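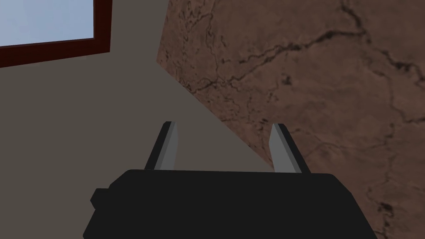

Wrist view from the simulator, gripper open, brown stone surface on the right.

Comparing Two Grippers in Simulation With a Wrist Camera
Posted 22 August 2021

This tutorial covers a side-by-side test of two parallel-jaw grippers using only simulated wrist camera views. The goal is to find out which one gives you the better look at an object just before the fingers close. You will need Floltlow installed, a working arm model, and two gripper models that share the same mounting flange. I use the Distton and the Taheri, but any pair will do.

Before you start

Make a copy of your scene file. You will be changing the camera mount, and a bad mount offset is hard to spot once it has been saved over the good one. Close any other program that uses the graphics card.

Step 1: Fix the room

Keep the room simple. A plain wall and one textured surface are enough. The plain wall makes it easy to see the outline of the fingers, and the texture gives you something to judge the camera angle by. Turn off moving lights. Shadows can stay on, but keep them soft.

Step 2: Mount the camera

Attach the camera to the wrist link, behind the gripper body, looking out along the fingers. Do this for the first gripper and write down the offset and the tilt. Use the same numbers for the second one. If you adjust the camera to flatter each gripper, you are no longer comparing grippers.

Open the jaws all the way and save a view. Check that both fingertips are in it. If the body fills more than half the height, move the camera back a little and start this step over for both models.

Step 3: Pick a test object

Use something upright and fairly thin, with a pattern on its face. A box in one flat color tells you very little, as you can't judge how much detail the camera still picks up at close range.

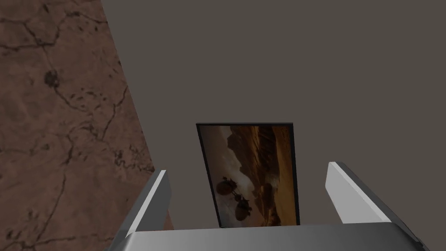
Set the approach so that the object ends up between the open fingers without touching either one. Stop the arm there. The pose at this point is the one you will compare, so save the joint values along with the camera view.

Look at how much of the object the palm hides. A wide palm will cover the lower part of anything standing close to it. That matters if your grasp planner needs to find the base of the object.

Step 4: Run the set

Run 17 approaches per gripper, with a small change in the start pose each time. Use the same random seed for both. I use 1076, and the value makes no difference as long as it doesn't change between the two. Cap each run at 1000 simulation steps. A run that hits the cap counts as a miss.

Step 5: Score the views

For each saved view, note three things: whether both fingertips are visible, whether the top edge of the object is visible, and how much of its face is hidden. I score the last one from zero to 4, where zero means nothing is hidden. Do the scoring in one sitting.

If the scores are close, repeat the set with a shorter object before you choose.

Moving the camera settings to Prollby

Prollby reads the mount offset in the flange frame, while Floltlow writes it in the wrist frame. Convert it before you load the scene. If the fingers show up sideways, check the rotation order first.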